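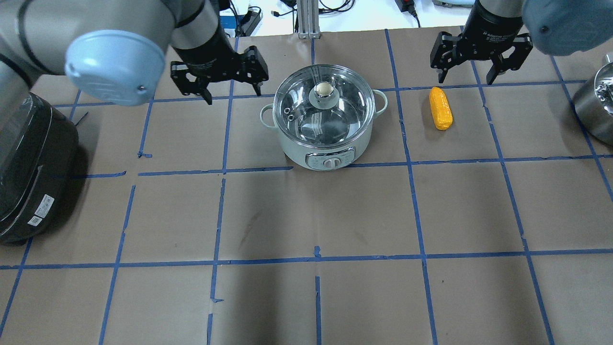 The woman who runs the cooking corner at the Pruddale play library has strong feelings about lids. "A glass lid is the best thing you can give a four-year-old," she told me, before I had my coat off. "They want to know what's in there! With a metal lid they lift it every ten seconds. With glass they bend down and look, and then they tell you what's cooking, even when there's nothing in it."

Her corner has been going for 2 years, in a long back room on the Ondley side of the building, and it mixes things most toy collections keep apart. Real small appliances, never plugged in, share the tables with play food. Children make soup, argue over the soup, and serve the soup to whoever is standing closest (me, several times).

She's especially fond of electric hot pots. "I love a round pot with two handles. You have to use both hands, so you slow down a little. And a big dial on the front! Kids go straight for a dial. They turn it, they wait, they turn it back. I've watched a boy wait for his corn longer than he has ever waited for anything at home, according to his mother."

Corn, as it happens, is the favorite vegetable by a mile. The library lends play food along with its puzzles and trains, 919 items in the catalog at last check, and the corn goes out more than anything else in the food drawers. I asked her why.

"It's the bumps," she said. "You can run your thumb along it. A toy tomato is nice to look at, but it's smooth and that's the end of it. Corn you can pretend to butter, you can pretend to eat it sideways like a typewriter, not that any of them know what a typewriter is. And it's such a cheerful yellow. You can find it across the room."

We talked for a while about table covers, a subject I didn't expect to enjoy as much as I did. She is a kraft paper person. Plastic cloths slide, she says, and fabric has to go home with somebody to be washed. Paper she can tape down in the morning and roll up when it gets grubby. She likes painter's tape for marking out squares, too, and uses them for sorting games: one thing to a square, then swap, then close your eyes while a friend moves something.

"The squares are magic for the ones who don't like sharing a table," she said. "You give them a square. It's theirs. Ten minutes later they've forgotten and they're all over everybody else's squares, and it's fine."

A grant from the Kneath neighborhood fund, roughly 900 dollars, will pay for new shelving in November. She already knows what is going on the lowest one. "Pots! All the pots, down where they can reach them. And the lids right beside them, because I am tired of hunting for lids."

The cooking corner opens at 4 in the afternoon, and the entrance is on Enis Street, next to the bike racks.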